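Betreff: Re: Budget für Videoanzeigen im Dezember

Hallo Liste,

> Clorkska meldet für unsere Testkampagne 701 Installationen
> aus Videoanzeigen, bei 2000 Euro Einsatz. Ich würde das
> Budget für Dezember verdoppeln und die Bannerplätze bei
> Marinho kündigen. Spricht etwas dagegen?

Ja, einiges. Die 701 stammen aus dem Dashboard von Clorkska, also von dem Anbieter, der uns die Plätze verkauft. In unserer eigenen Auswertung tauchen im selben Zeitraum 130 neue Konten auf, und von denen haben 51 nach einer Woche noch einmal die App geöffnet. Wo der Rest geblieben ist, konnte mir bisher keiner erklären. "Zuordnungsfenster" lese ich als Antwort inzwischen ziemlich ungern.

Dazu kommt der Dezember selbst. Die Preise pro Einblendung ziehen an, weil alle gleichzeitig buchen, und wir verkaufen Ersatzteile und Kleingeräte. Ob jemand kurz vor den Feiertagen wegen eines Sechs-Sekunden-Clips die Bula-App installiert, möchte ich erst sehen.

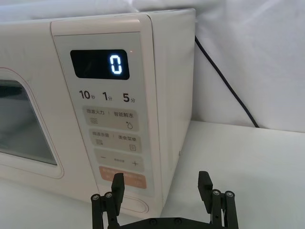

Was ich stattdessen vorschlage

1. Budget bis Mitte Dezember lassen, wie es ist. Marinho bleibt gebucht, die Kündigung können wir auch im Januar schreiben.

2. Eine Region ganz ohne Video laufen lassen. Brundavden hat so etwas im März gemacht, die Unterlagen liegen im Archiv der Liste.

3. Clorkska um die Rohdaten bitten, mit Zeitstempel und Gerätetyp. Eine PDF mit Balken reicht mir nicht.

Falls jemand Zahlen hat, die nicht vom Verkäufer kommen, bitte her damit. Bis dahin stimme ich gegen die Verdopplung.

Grüße aus der Auswertung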